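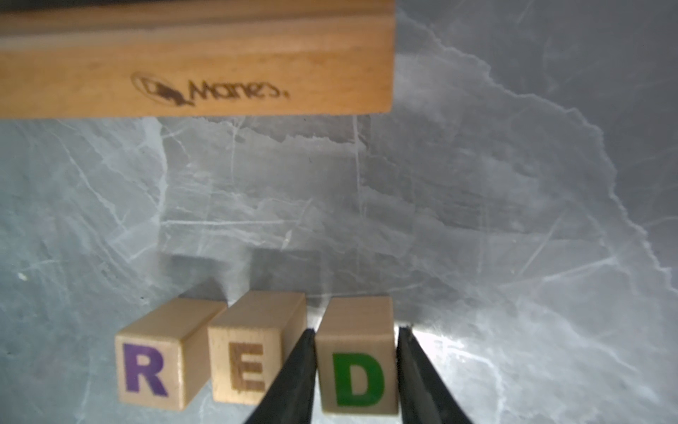
02/07/2019
by Niloufar Arabzadeh

Spelling with the Dollon kit

I have the two-arm Dollon kit on trial from Narkska for 13 days. My task for it is simple to say – read a short word from the board and put the letter blocks in a row.

What I like

The fingers are narrow, so they can go between two cubes standing close together. The wrist camera also shows me the letter before the grip closes.
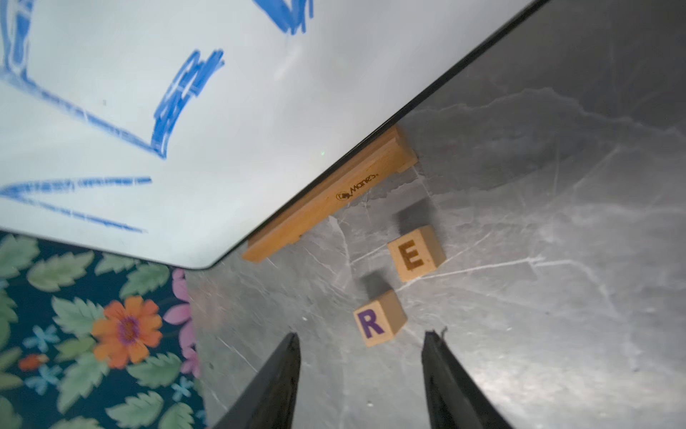
What I like less

Setup took me 6 hours, and the manual skips the calibration of the second arm. Nuwan Herath had to explain it to me by phone.
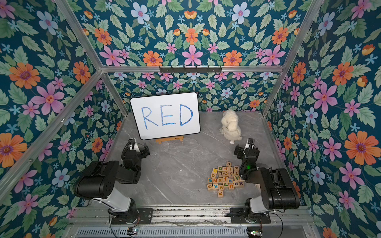 Both arms on the rail, with the word on the board and the letters in a pile.

I keep the blocks mixed, because a tidy start would be too kind to the kit. The pile is where I lose most of my time, 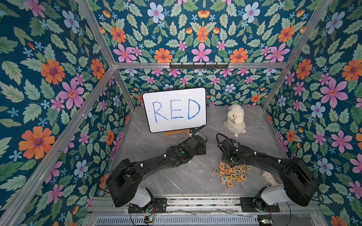 and slower speed helps only a little. I work now at 70 percent. In August I must decide if I buy it.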